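Cable snag (two-arm workcells)
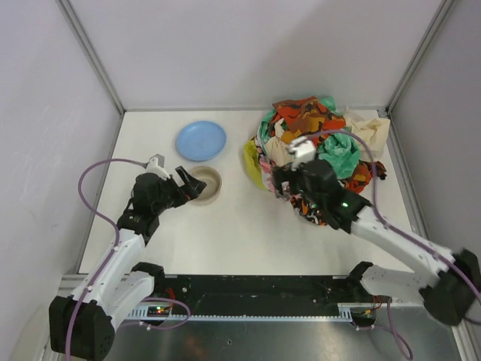 Two-arm workcell handling dishes and cloth. A purple cable loops out from each gripper.

A cable snag is a fault in which the external cable of a robot gripper catches on an object, on the arm itself or on a neighboring arm, and restricts its motion. It is most common in tabletop cells where the cable runs outside the links in a free loop. Snags are grouped with collision faults in most maintenance logs, although the arm may touch nothing with its own body.

Causes

The free loop must be long enough to allow full wrist rotation. When the wrist is turned back, the spare length drops toward the table and can pass under soft material. Cloth is a frequent cause – a fold lifted by the gripper can close over the cable and pull it along. Loose cable near the base can also be drawn into a rack or rail drive.

Hadport incident

On 21st December a two-arm cell at the Nowakowski test site in Hadport stopped during a cloth sorting run. The right cable had wrapped once around the wrist, and the connector was pulled partly out of its socket. The gripper lost power while closed and kept its hold on the fabric. The controller, a Plurnska unit, reported a communication error and did not register the added load. The cell was out of service for nearly 30 hours. A review of 383 earlier runs found 29 in which motor current on the same wrist had risen without a stop.

Detection and prevention

Current monitoring at the wrist joint detects most snags before the connector is loaded. The Nernilura guideline calls for a clamp at each joint, a strain relief at the connector and a limit of 2 wrist turns in one direction. Power must be removed from both arms before a caught cable is freed by hand.

See also: Strain relief; Protective stop; Cable carrier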